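Pressemitteilung

Kadlow, So 23. Juli

Wahlbeobachtung in Grondach: Unser Bericht zur Stichwahl ist da

Ich schreibe diese Mitteilung diesmal selbst und in der Ich-Form, das passt zu unserem kleinen Verein einfach besser. Wir heißen Wahlbeobachtung Kadlow, wir sitzen im Nachbarort, und wir haben die Stichwahl um das Bürgermeisteramt in Grondach von der Öffnung der Wahllokale bis zum letzten Stimmzettel begleitet. Ab heute liegt unser Bericht vor, und ich freue mich riesig, dass er noch vor der Sitzung des Gemeinderats fertig geworden ist!

Das Wichtigste zuerst: Die Auszählung war sauber. Der Abstand zwischen den beiden Bewerbungen betrug am Ende 417 Stimmen, und an diesem Abstand habe ich nach allem, was wir gesehen und nachgerechnet haben, keinen Zweifel. Wer in den Tagen danach in Grondach unterwegs war, hat ja ganz andere Dinge gehört. Da war von verschwundenen Briefwahlunterlagen die Rede, von vertauschten Listen und von einem Wahllokal, das angeblich eine Stunde zu früh geschlossen hat. Wir sind jedem dieser Hinweise nachgegangen (auch denen, die nachts um halb zwei per Mail kamen), und für keinen haben wir einen Beleg gefunden.

Trotzdem lief nicht alles rund, und das steht genauso im Bericht. Im Ortsteil Desov wurden 541 Briefwahlstimmen später ausgezählt als angekündigt. Die Gemeinde hat das am Wahlabend mit keinem Wort erklärt. So entstand eine Lücke von zwei Stunden, in der das Zwischenergebnis auf der Anzeige im Rathaus einfach stehen blieb — und genau in diesen zwei Stunden sind die meisten Gerüchte losgegangen. Ein kurzer Hinweis an der Tür hätte gereicht, ehrlich.

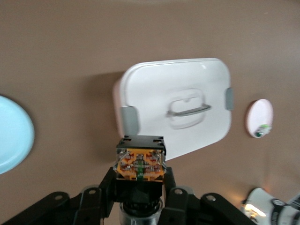 Warum wurden die Briefwahlstimmen aus Desov erst so spät ausgezählt?

Der dortige Briefwahlvorstand war am Nachmittag nicht beschlussfähig, und die Gemeinde musste erst Ersatz berufen. Die Wahlbriefe blieben in dieser Zeit verschlossen im Rathaus, das Protokoll dazu ist vollständig und von allen Mitgliedern unterschrieben.

Was mir mehr Sorgen macht als die Verspätung, ist der Ton seit der Wahl. Im Juni, also noch mitten im Wahlkampf, wurden Plakate beider Lager heruntergerissen, und bei einer Kundgebung auf dem Marktplatz mit fast 200 Leuten hat das Ordnungsamt die Lautsprecheranlage abstellen lassen. Die Begründung war der Lärmschutz. Nun gut, aber beim Stadtfest am selben Ort gilt eine andere Grenze, und wir haben bis heute keine schriftliche Antwort bekommen, wie das zusammengeht. Ich unterstelle da niemandem böse Absicht. Versammlungen politischer Gruppen müssen aber nach denselben Regeln laufen wie alles andere auch, und diese Regeln sollten vorher irgendwo nachzulesen sein.

Unser Bericht enthält sieben Empfehlungen an Gemeinde und Rat. Ich zähle sie nicht alle auf, ein paar liegen mir aber besonders am Herzen. Wir wünschen uns, dass Verzögerungen bei der Auszählung künftig sofort bekannt gegeben werden, am Aushang und auf der Internetseite der Gemeinde. Wir wünschen uns eine feste Reserve für die Wahlvorstände, damit ein krankheitsbedingter Ausfall nicht gleich den ganzen Abend durcheinanderbringt. Und wir möchten, dass Beschwerden eine Eingangsbestätigung bekommen — das klingt nach einer Kleinigkeit, aber viele, die uns geschrieben haben, fühlten sich schlicht ignoriert.
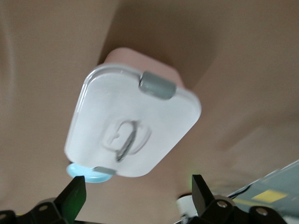
Weiße Kunststoffdose mit rosa Unterteil.

Die Onlinefassung des Berichts entstand im Rahmen des Projekts Gautam, mit dem wir unsere Protokolle seit dieser Wahl für alle zugänglich machen. Dort stehen auch die Niederschriften aus den einzelnen Wahllokalen, Namen von Privatpersonen haben wir geschwärzt. Wer einen Fehler findet, schreibt uns bitte, wir korrigieren das sichtbar und mit Datum.

Der Gemeinderat von Grondach hat zugesagt, sich nach der Sommerpause in öffentlicher Sitzung mit unseren Empfehlungen zu befassen. Ich werde dort für den Verein Fragen beantworten und bringe gedruckte Exemplare mit. Redaktionen bekommen den vollständigen Bericht auf Anfrage vorab als Datei, Abdruck dieser Mitteilung ist frei, über ein Belegexemplar freuen wir uns.

Kontakt für die Presse:
Wahlbeobachtung Kadlow
Vorstand, Pressestelle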